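Setting Up and Looking After a Pair of Hand-Held Grippers

Melur Hartono

These notes cover the two-gripper recording station we call Husar. They apply to the other station as well, apart from the cable lengths. If you are taking over the station for the first time, allow a full morning. If you are only doing the regular check, skip to "Before each session".

What you need

A 2.5 mm hex key and a small Phillips screwdriver
Lint-free cloths and isopropyl alcohol
Hook-and-loop cable ties (no zip ties, please)
The spare jaw pads from the Firunska drawer
The steel calibration block, 12 mm side and 97 mm side
A laptop with the Herska recorder installed

Mounting the jaws

Turn off the recorder and unplug both grippers before you touch the jaws. The cable connector has a locking collar. Turn it a quarter turn anticlockwise and pull on the collar, never on the cable.

Slide the jaw onto its carrier until it stops, then put in both screws by hand. Tighten them a little at a time, going back and forth between the two. If you tighten one all the way first, the jaw will sit slightly crooked and the tips won't meet.

Close the gripper and hold it up to a light. You should see no gap at the tips. A gap on one side means the carrier is dirty or the jaw is on crooked. Take it off, wipe both faces and start again.

Jaw pads wear at the tip first. Change them when the pattern has gone smooth, and change both pads on a gripper together. Write the date on the masking tape inside the drawer lid.

Setting the opening

The recorder needs to know what fully open and fully closed look like for each gripper. These values drift as the pads wear, so repeat this after every pad change.

Plug in the left gripper only and start Herska. Open the Jaws page. With nothing between the jaws, squeeze until they close and press Set Closed. Let go completely and press Set Open.

Now check it against the block. Close the jaws on the 12 mm side and read the width on screen. Do the same with the 97 mm side. Either reading can be out by half a millimetre. If it is out by more than that, clear the values and repeat. If it is still out after a second try, the position sensor has probably come loose, and the gripper should go to the bench.

Unplug the left gripper and do the right one the same way. Doing them one at a time stops you saving the values under the wrong hand, which I have done twice.

Routing the cables

Most of our faults have been cable faults. The connector itself is solid, but the cable fails just behind it where it bends.

Each cable should leave the gripper in a gentle curve and follow the forearm back towards the body. Keep it off the work surface. If it crosses the table it will catch on whatever is being handled, and the drag will show up in the recording as a small tremor.

Leave enough slack for the operator to reach the far edge of the table with a straight arm. Have them try it, left hand then right hand, before you fasten anything. Put the first tie well back from the connector and leave it loose enough to turn with a finger.

Run the rest of the cable back to the Biltel hub. Left goes into the first port and right into the second. The hub is fussy about the order they are plugged in, so if the hands come up swapped in Herska, unplug both and start with the left.

Testing with an object 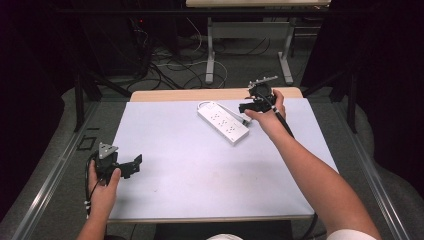

A test object should be awkward enough to show up problems and light enough to move with one gripper. Blocks and cups are too easy. They have flat sides, they stay where you put them, and a badly set jaw will still pick them up. A white power strip on the board does the job better, with its long housing and short cord. Lay it at an angle, with a gripper held either side, and neither hand gets a straight approach. Keep the other gear off the board during the test.

Work through these steps slowly with the recorder running:

1. Close each gripper on nothing and open it again. Both traces should return to zero.
2. Grip one end of the housing with the right gripper, lift it slightly and put it down.
3. Repeat with the left gripper at the other end.
4. Lift with both together and turn the strip a quarter turn.
5. Take hold of the cord with one gripper and draw it out straight.

Step 5 is the one that finds worn pads. If the cord slips, look at the tips before you change any settings.

Play the recording back and watch the width traces. A flat line with a sudden jump is a bad connection. A slow slide while the jaws are holding still is usually a loose jaw screw.

Before each session

Wipe the pads with alcohol and let them dry. Check the jaw screws with the hex key, snug only. Run a thumb along the first part of each cable and feel for kinks. Start Herska, confirm that left is left and right is right, and make one short recording of 120 frames. Check that it saved before calling the operator over.

At the end of the day, unplug at the collar and hang the grippers up by the body with the cables in loose coils. Don't wrap the cable around the gripper. We replaced both cables in November for that reason.

Spare cables are on shelf 19. If you take the last one, tell me so I can order more.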